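Small thread about the casting news for Vivstead, because many people asked me on Thursday and I could not answer everyone.

Kastriot Vukčević has now the lead role. He plays a night porter in a seaside hotel who falls in love with a guest. I was hoping for him since the first rumours in March.

His last film, Gendex, I saw two times. The second half is too long, but his scene at the bus station is very strong – he says almost nothing and you understand all.
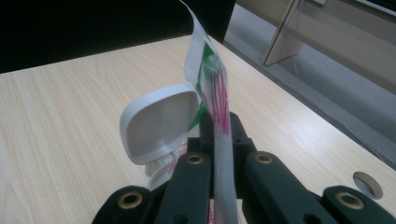 For the female lead there is still no name. The producers at Betow held an open casting and 3,779 people sent a tape, so I understand why it takes time. Only 200 were invited to read with Kastriot. My friend was one of them, and she told me that the waiting was the worst part. I believe her, my own patience is now as thin and stretched as a long narrow plastic bag.

Some accounts write that the role is already given to somebody from the series Pickering. I did not find any source for this, so please be careful with sharing it.

The shooting should start after the summer. If I hear the name of the actress, I will add it under this post.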